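Mamard Community Kitchen and Weaving Rooms
Progress report to the Skumeline Fund
Reporting period: winter and spring
Prepared by Tsegereda Dinsa, project coordinator
13 May 2025

Dear Leena Mustonen,

Please find our second progress report. I have followed the order of headings in your template, except that I put the building first, because it influenced all the other work in this period.

1. The building

In the last report I wrote that the heating in the lower room was not reliable. The landlord, Avotiņš, replaced the boiler in the winter, and for 13 days we could not use the lower room at all. During this time the cooking course moved upstairs and the weaving course was stopped. We did not pay rent for these days. The amount was returned to the materials line of the budget, as we agreed with you by email.

The new boiler works well and it is more quiet than the old one. The window on the street side still does not close fully. Berhanu Beyene has asked Avotiņš two times about it and we have a written promise that it will be repaired before the summer.

2. Participants

In the period 117 people were registered for at least one course. This is more than our target of 100. I want to be careful with this number, because registration is not the same as attendance. Some people registered for both cooking and weaving, and they are counted one time only. Some others came to the first meeting and then found a job or moved away from Nernport, and we lost contact with them.

The evening groups were fuller than the morning groups. We had expected the opposite, as many participants have small children. When we asked, they explained that in the evening another adult is at home. For the autumn we therefore propose to move one morning group to the evening. The teacher, Mulugeta Endale, has agreed to this change and it has no effect on his hours.

3. Cooking course

The cooking course had the same form as before: one participant teaches a meal from home, and the others cook it together and eat it together. The recipes are written down in simple English during the lesson, and this is also the language practice. We noticed that people remember the words for measuring and cutting very well, but the words for time (until, while, as soon as) stay difficult. Mulugeta has prepared extra exercises for this.

The cost of food was higher than planned, mostly for oil and coffee. We covered the difference by buying flour and lentils in larger bags – this needed a dry storage place, and we bought two closed metal cabinets from the equipment line.

The shared meals at the end of each course were open to neighbors. For these meals we stopped using paper covers on the tables and started using cloth, which is washed at the building.
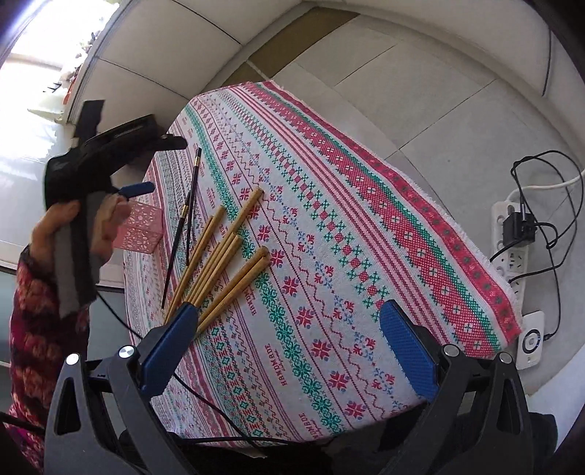 Patterned tablecloth and bamboo chopsticks at the Mamard kitchen.

The meals also brought us some new contacts. The school on the next street has asked if we can hold one meal together with their parents' evening. We said yes in principle, but we did not yet fix a day, as their hall has rules about food that we must first read.

4. Weaving course

The weaving course is led by Asnakech Lemma. After the pause for the boiler she extended each lesson by half an hour, so the group could reach the end of the program with nearly the full number of teaching hours. All the participants who stayed to the end finished one small piece of their own. The first pieces were simple stripes. Later Asnakech taught how to set up the warp, which is the slowest part, and several people told us that they would like to have more time only for this.

One floor loom is still out of use. The part that was delivered was the wrong size and the supplier took a long time to answer. We have now ordered it again from a different workshop and we hope to receive it in a few weeks.

We did not hold the sale that was in the plan for spring. The group felt that it was too early to sell, and I agreed with them. We ask for your permission to move the sale to the next period. The money for the stall and the printed cards is not spent.

5. Budget

The full table is in the attached file. Three lines are different from the plan:

Food: over the plan, for the reasons given in section 3.
Rent: under the plan, because of the boiler.
Travel support: under the plan. Many participants live near enough to walk, and we did not tell the others clearly that support was available. This was our mistake. There is now a notice at the door in four languages, and the teachers repeat it at the first lesson.

6. Next period

We will start the autumn registration earlier than last year. We will repair the loom, prepare the sale and change the one morning group. Berhanu will also write a short guide for new teachers, as at present most of this knowledge is only in our heads.

I have two questions for you. Can unused travel support be moved to childcare during the lessons? And do you need the attendance lists in original, or is a copy enough? The originals contain home addresses and I would prefer not to send them by post.

With kind regards,
Tsegereda Dinsa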